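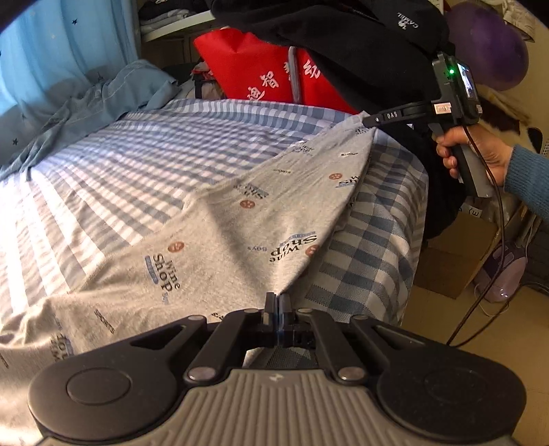 Joining a Tullell savings circle: your questions

By Xóchitl Chávez
December

How does a savings circle work?

Each circle is a group of neighbors who meet on a regular schedule, put a little money into a shared fund, and take turns borrowing from it. You decide together how much everyone pays in, and you can change your minds later if the amount turns out to be too steep for somebody. Most of our circles started very small – a few people around a kitchen table – and plenty of them are still that size and perfectly happy.

Do I need a bank account or a credit score?

You don't need either one. We ask for a name, a mailing address and a way to reach you. If you would like an account of your own down the road, your circle guide can go with you to the credit union in Travby and help with the forms, which can be a bit of a slog the first time through.

How much can I borrow?

A first loan can be up to $162. I know that may not sound like much, but it covers a surprising number of car batteries and school shoes! Once you've paid back two loans on time, your circle can vote to raise your limit, and members who have been with us a good while may apply to the larger Gomard fund, where the ceiling is $3,000.

What happens if I miss a payment?

Please call us, and please call early. We don't charge late fees, and we won't scold you. Your circle can give you up to two extra months, and if things are really tight we'll sit down and work out smaller payments with you. The only thing we can't do much about is silence.

Can my husband, sister or grown children join the same circle?

Yes, though we ask for no more than two people from one household, so that one hard month at home doesn't land on the whole group.

Is what I say in meetings kept private?

It is. Balances are read aloud to the circle and go no further. Your reasons for borrowing are yours to share or keep to yourself.

When can I come and see a meeting?

Visitors are welcome any Saturday at 10 in the morning, upstairs at the Zheng Building. Children are fine, and there is usually coffee.

Filed under: Savings & Small Loans, Getting Started

Contact us | © Tullell Community Savings | Back to top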